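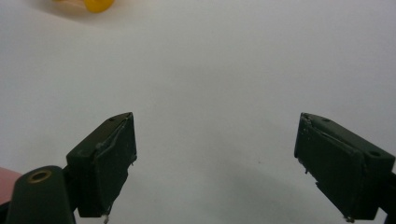

Szymon Wieczorek wrote back after the dry run of this talk that he still couldn't see why a planner should be allowed to refuse to move. If the policy gives you a pose, he said, send the pose and let the controller sort it out. I've kept his remark at the top of my notes, partly since he's a good sport and partly as it's the very question the next half hour is meant to answer.

(Pause. Thank the organisers. Water.)

So, hello everyone, and thank you for having me. I look after the part of Fero that sits between perception and control, which is a polite way of saying I get the bug reports from both neighbours. Cloltum, our perception stack, hands me a guess at where the thing is. Skarero, the controller, wants a smooth path for the arm and an opening for the fingers. My job is the bit of software in the middle, and I've grown very fond of it over the years, even on the bad days.

The old version did what Szymon wants. One guess in, one path out. In our June trial we ran 73 grasp attempts that way, and 25 of them went wrong before the fingers had even started to close. I went through the logs one by one with a pot of tea, and the same thing kept turning up: the target was sitting right on the border of the wrist camera's view, the estimate hopped about from one update to the next, and the planner chased every hop like a puppy after a leaf.

(Slide change. Don't rush this one, people like to look.)
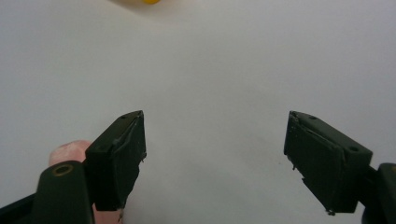

Our fix was to give the planner a notion of how much it trusts the estimate, and to let it ask for a better look before it commits. When trust is low it doesn't plan a grasp at all, it plans a small, slow move meant to bring the target further into view. Think about what Cloltum has to go on with a view like the one on the slide, where only the bottom bit of something yellow shows along the upper border and the fingers are wide open with nothing between them. You can fit a centre to that sliver, sure, but you could fit a good many other centres just as happily, and the number that comes out looks every bit as confident as a proper one. So we now carry the spread along with the centre, all the way through to Skarero.

(If there's time, tell the Wasilewska story: they had our stack on their test bench with the spread field turned off in the config, and wondered for a whole afternoon why nothing had changed. We have since made the default "on".)

With the new planner we repeated the set, same count, and 58 attempts got as far as closing on the target, up from 48. It's slower, I won't hide that. The extra look costs time, and I'd love to hear from anyone who has folded it into the approach instead of stopping for it.

(Show the config file. Point out the trust threshold, and that it lives with the planner, not the controller. Szymon will ask about this again, so leave him room.)

Questions next, then the code link, which is on the last slide.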